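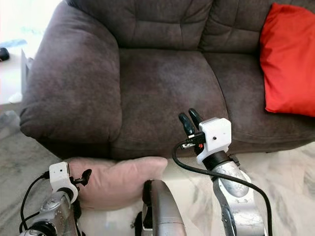

So I've finally given up on the big jigsaw and gone back to knitting, which will surprise none of you who were here in January! The pattern is a cardigan called Celley and it wants 600 grams of wool, and I had 356 in the cupboard, all of it the mustard stuff from Munley that I bought when I was feeling brave.

I rang Mal-soon (she taught me to cast on, years ago) and she said to do the sleeves in another colour and stop fussing. Easy for her to say, she looks good in everything. Anyway I ordered 200 grams of dark green -- yes, I know that still leaves me short, I'm making it without pockets and a bit cropped, and if it comes out too small my niece can have it.

The back is done now. I had to pull out 38 rows after I misread the chart and put the cables on the wrong side, and I sulked for a whole evening and ate toast for tea. It went much quicker the second time, mind you, and I got through most of a very long radio play about lighthouses while I did it.

Next up is the left front, and I've still got to find buttons. The shop in Nenevthorpe used to have a lovely drawer of odd ones, so I might get the bus over and have a rummage -- if anyone's been lately, do tell me whether they still open at lunchtime.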